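Progress report to the Turen Fund for Small Laboratories
The pouring cell at Prorwood: setup, upkeep and repairs
Prepared by Haruna Kuroda, cell lead
Second reporting period

Dear friends at the Fund,

Thank you for your patience with this one. I had hoped to get it to you before the building closed for inventory, and then the wrist joint had other ideas, as you'll read further down. Nanami Kawaguchi and I have been over our notebook twice to make sure that what follows is in the right order, and she has corrected me on several points, mostly to do with which of us lost the hex keys.

You asked last time for less about the research and more about the machine itself, how it is kept running and where your money has gone. I'm very happy to oblige, because the machine is where nearly all of our hours have been spent this period (and, I'll admit, it's the part I enjoy most). The students' work on pouring depends on an arm that picks up a beaker the same way in the afternoon as it did in the morning, and when we last wrote to you we didn't have that.

Where things stood

At the end of the first period the arm was mounted and moving, and we could lift an empty beaker and put it down again. It drifted, though. A position we had taught before lunch would be off by the width of a pencil lead by the time people were going home, and with glassware that is plenty. We had broken four beakers and chipped a good many more, and Nanami had started buying them by the carton.

We had three jobs on our list: stop the drift, make the gripper kinder to glass, and write down a routine that somebody other than the two of us could follow. The first is done. The second is done to my satisfaction and partly to Nanami's. The third is well along, and I'll be candid about what's missing.

The drift

We spent far too long blaming the software. Nanami re-ran the calibration every morning for two weeks and kept a tidy table of the results, and the table told us nothing except that she is very consistent. What finally gave it away was a cup of tea. I put mine down on the far end of the bench while she was watching the readout, and the numbers moved!

The base plate was sound, but the bench under it was not. One of the cross members had loosened at both ends and the whole top was flexing a little whenever anybody leaned on it. We took the arm off, tightened everything, added a steel brace from the Nishimura shop downstairs (they cut it for us while we waited, bless them), and bolted the arm back on with new washers. Since then the taught positions have held through the day. We check them at 8:30 in the morning and again before shutting down, and we have not had to re-teach one on account of drift.

The brace and fasteners came to $90. I mention it with some embarrassment, considering what we had been preparing to spend on a replacement encoder.

The wrist

Shortly after that repair the wrist began to make a dry ticking sound at one end of its travel. It was faint, and for several days we each thought the other was clicking a pen. Then it began to stop short and throw a fault, always when it was turning to pour, and we shut the cell down.

Our service agreement with Flovska covers parts but not travel, and a visit would have meant a long wait. Their support desk was good enough to talk us through it by phone instead. Nanami opened the housing with me reading out the steps, and she found a cable inside that had been rubbing against the edge of a bracket. The jacket was worn through in one spot. The part arrived within the week, we fitted it in an afternoon, and we rerouted it with a little more slack and a soft sleeve where it passes the bracket.

The repair cost us $487 altogether. That was the sleeve, a proper torque driver, and a set of bits to replace the ones already mentioned. The cable itself was covered. We were down for eleven working days, nine of which were waiting and two of which were me being too cautious about switching it on again.

The wrist has been quiet ever since. We now listen for it on purpose, at slow speed with the fan off, as part of the weekly check.

The gripper

I wrote to you before about the trouble with glass. A finger that holds a plastic cup perfectly well will skate on a beaker, and if you squeeze harder to make up for it, you hear the result. We tried rubber tape, which left residue, and then silicone sleeves, which rolled up at the ends after a day or so.

What has helped most is dull work. We clean the gripping surfaces every morning with a barely damp lint-free wipe and let them dry completely before any glass goes near them. We lowered the closing force in small steps until the beaker slipped, then came back up two steps and stayed there. We also slowed the last part of the close, so that the fingers arrive gently and then tighten. Nanami would like to slow it further. I think we'd all be here until supper, but we've agreed to try her setting for a month and see.

Breakages since the change stand at one, and that was my elbow.

The work surface

Clear glass is a hard thing to see against a pale bench, for cameras and for tired people alike, so the pouring area is covered with a black cloth. It has brought some upkeep of its own. A fold can tip a beaker or shift it off its mark, and lint shows up as bright specks in the recordings. We go over it with a sticky roller before each session and smooth it outward from the middle, and the corners get retaped whenever they lift.

We do still get creases. A stiff black mat would solve it, and I have asked Prorwood's facilities office whether we might have one cut. For the present the students put the receiving beaker down on the flattest patch they can find, and check by eye that it's level before they start.

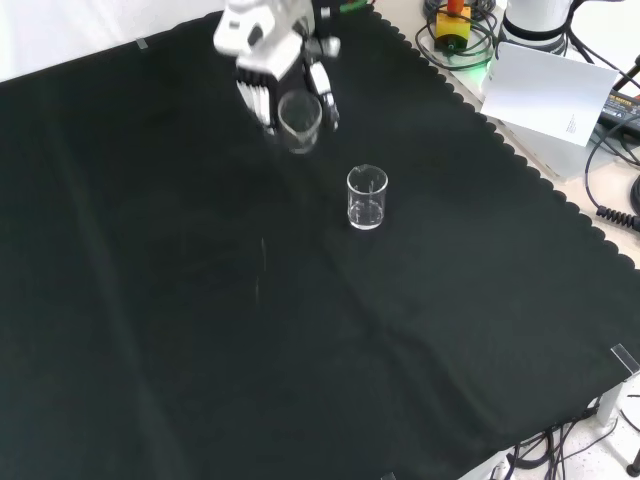
The daily routine as it now stands

Nanami has typed up our routine and we've been trying it out on whoever is willing. This is the current version, in her words with a few of my additions.

Before switching on: look along each cable for kinks and for anything resting on it. Check that the emergency stop is within reach and that it releases properly. Roll the cloth, smooth it, and press down any tape that has come up.

At startup: let the arm go to its home position with no glass on the table. Listen. Run the three check positions and write the readings in the notebook even if they are the same as yesterday's.

Before glass: wipe the fingers and let them dry. Open and close the gripper five times. Look at the beaker for chips at the rim, and if there is a chip, put it in the blue bin and don't argue with yourself over it.

With water: fill only to the line we have agreed on, away from the bench. Towels go on the left. Anything with a plug stays off the cloth.

Shutting down: glass away first, then the arm to home, then power. Repeat the check positions before you cut the power (I forget this one constantly). Note anything odd, including noises, including noises you think you imagined.

The weekly check adds the base bolts, the wrist at slow speed, and a look at the new sleeve with a flashlight. Every 3,000 cycles we take the fingers off, clean behind them and put them back with fresh thread locker. We have done this once, and it took most of a morning, largely spent hunting for a dropped screw.

What is not done

The routine still lacks a good section on faults. We have a page of codes and what we did about each, but half of it is in my handwriting and makes sense only to me. Nanami is interviewing me about it, a little at a time, over lunch.

Cable management off to the side of the bench needs attention as well. Each thing we've added has brought its own power lead, and the leads have been laid down wherever there was room. We would like a proper tray under the tabletop and a single switched strip, both labeled. This was on last period's list too, and I'm sorry to see it turn up again.

We also have no spare fingers. If one cracks, the cell stops until another arrives.

Money

We have spent $90 on the bench and $487 on the wrist repair and its tools. Both came out of the maintenance line, which was comfortably able to bear them. Beakers and wipes were paid for from the department's own supplies budget.

With your approval we would like to spend $975 from the same line on a spare set of fingers, the cable tray and switched strip, and the mat, should facilities not be able to help. I can send the quotes whenever it suits you. The fingers are the largest part by a good way, and if you would prefer that we choose only one item, that's the one I would ask for.

Coming up

Through the next period we plan to hand the daily routine over to the students entirely, with Nanami looking in at startup and at shutdown. She will also be running her slower gripper setting, and I've promised to report the result fairly. The second finger cleaning should fall in December if we keep to our present pace.

You would be very welcome to visit. Mornings are best, any time after the 8:30 check, and there is usually coffee in the room next door. Please let me know about the $975 when you have had a chance to talk it over.

With warm thanks from both of us,
Haruna Kuroda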